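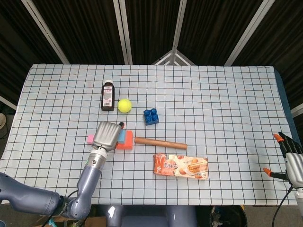

January, 4:40 pm

Second batch of the walnut ink is done and oh, it's so much better than the first! I simmered the husks for 14 hours on the lowest setting (Josué kept topping up the water while I was at lunch, thank you!) and strained it twice through old pillowcase cotton. Got 200 ml out of it, a lovely warm brown, a bit redder than the Betstead recipe says it should be.

Swatches are on the Czarnecka paper, the rough side. It feathers a little on thin strokes, so next time more gum arabic, maybe 2 drops extra per jar. Neusa wants to try it with the wide nib and I said go ahead, just leave me the small jar.

Still to do: clove oil against mold, labels, and ask Lech where he put the good funnel.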